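The Galluston worktop oil and polish, three months on
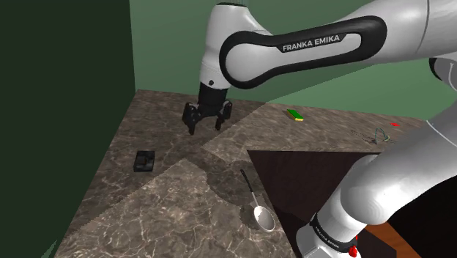
Thitima Limsakul wrote to me after the last kitchen post to say that no polish on earth would save a marble worktop from a lemon, and that I should stop spending my money and learn to love the marks. She has had hers for years, so I listened, and then of course I went and bought the Galluston anyway.

I do see her point. Marble and anything sharp (lemon, vinegar, tomato, the dregs of a glass of wine) are never going to be friends, and I knew that when we chose it. My sister told me, the man at the stone yard told me, and my mother told me twice, once by letter. But I fell for it in the showroom at Plotness and that was that. What I wanted was something to bring the shine up between proper goes with the sealer, and to stop every damp mug from leaving a ring that I then noticed all evening.

So, the kit. You get a bottle of the polish, a smaller bottle of the oil for wooden boards and worktops, two cloths and a little folded sheet of instructions in very small print. Mine cost 62 pounds with postage, and I won't pretend I didn't wince. The Meesuk spray I used before was a fraction of that and lasted me most of a year. The box is nice enough that I kept it, and it now holds candles and the spare fuses.

The polish goes on with the softer cloth in small circles, you leave it until it looks a bit cloudy, and then you buff it off with the other one. The sheet says to do a patch no bigger than a tea tray at a time, and I would take that seriously! The first time I got carried away with the radio on and did the whole of the long side in one go, and by the time I got back to where I'd started it had dried into a sort of bloom that took me until supper to rub out. Arms like a rower the next morning. Since then I've done it in patches, with a cup of tea somewhere in the middle, and it's really quite a soothing job.

And the shine is lovely. It isn't glassy, more of a soft glow that you catch when you come down in the morning and the light is low through the back window. Water sits up on it in beads for a good fortnight, and crumbs wipe off without that slight drag you get on bare stone. By the third week it had begun to fade around the sink, where we splash the most, and by the fourth I was ready to do that end again. The far end, where only the bread bin and the post live, went all through June without needing a thing.

Now, the lemon. I owed it to Thitima to try, so I put a few drops on the offcut we kept from the fitting and went to hang out the washing. There was a dull patch when I came back, perhaps a little fainter than on the plain half, but a mark all the same. The polish does nothing for old marks either, beyond making them shinier marks. If that's what you are after, you want a proper stone repair powder or somebody who does it for a living, and I gather the Flotis powder is the one people like, though I haven't tried it myself.

The oil I can praise without any grumbling at all. I've used it on my two chopping boards and on the old bread board that was my grandmother's, which had gone pale and furry from too many years of being left in the bowl. Two thin coats, a night's rest in between, and it came up the colour of strong honey. It hardly smells, just a touch of orange when you first open the bottle, and it doesn't stay sticky as long as you wipe off what the wood hasn't taken.

A few grumbles about the bottles. The cap on the polish is stiff and then gives all at once, so open it over the sink. The softer cloth shed fluff until its second wash. And there's no way to buy the polish alone as far as I can find, so when it runs out I shall be the owner of a second bottle of oil whether I need one or not (I could oil the whole street by Christmas).

I'd give it 4 out of five. It would have had the full marks at a kinder price. If you have a big stretch of stone and you like a bit of quiet polishing, I think you'll be very pleased with it, and if you only want the oil, ask whether the shop will split a kit with a friend, as mine offered to when I rang.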